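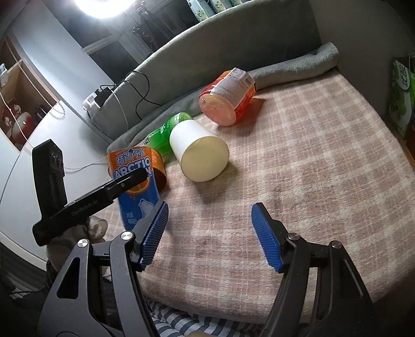

A plaid blanket in pink, beige and cream, with a white cylinder lying on it.

Samonte club sets date for youth turkey hunt sign-up

The Dillarcombe Sportsmen's Club has opened sign-up for its spring youth turkey hunt, and if you have a youngster at home who has been scratching on a box call since Christmas and driving the dog half crazy, you may want to get the form in early. The club has 39 spots this year, a few more than last spring, and going by the phone calls already coming in they won't last long.

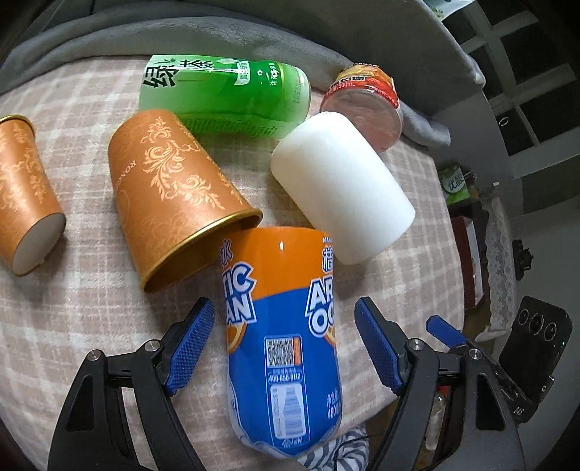
Imelda Panganiban
Outdoors Writer

The hunt will again be held on the club's own ground north of Samonte and on the old Wudstead farm next door, where the owners have been kind enough to open their gates to young hunters for 11 seasons now. Between the two properties there are roughly 2335 acres of oak ridge, creek bottom and cut corn, and anybody who has walked the ridge road at daybreak in spring knows what it sounds like when the gobblers get going – one starts up by the creek, another answers from the pines, and before long you can't hear yourself whisper.

Every young hunter is paired with a grown-up guide from the club, and a parent or guardian is welcome to sit in the blind as well. Hunters need to have finished a hunter education course before the day. If yours hasn't, the club is running one at the Vekitico Grange Hall next month, with the classroom part in the evening and the range part out behind the hall the following morning. Call ahead for that one too, as the hall only holds so many chairs and the coffee pot only goes so far.

There is a shotgun patterning session the week before the hunt, and I'd urge folks to make it if they can. I took my nephew a couple of years back, quite sure that his little 20 gauge was shooting where he pointed it, and we found the pattern sitting a good bit high and left at 30 yards. We spent the afternoon fussing with the bead and trying different shells, and he came home with a sore shoulder and a much better idea of how far was too far. The club supplies the paper targets. Bring your own shells, and the same choke you plan to hunt with.

The cost is the same as before, which will please a good many families, and it takes in breakfast at the clubhouse and the noon meal afterward, when the stories get told and the birds get weighed. Last year's breakfast fed close to 100 people, counting the brothers and sisters who came along for the pancakes. Anyone who would like to guide, or who has a blind to lend, should let the club know when they call.

Forms are at the clubhouse, at the feed store in Samonte and at the Grange Hall. They need to be back by 29 February 2008, signed by a parent, with a copy of the hunter education card. The club's summer fishing day for the same age group will be in July, and families who come to the hunt will get first word of it.

This site uses cookies to remember your settings. By continuing to read, you agree to their use. OK

Contact the outdoors desk | Copyright 2008 | Back to top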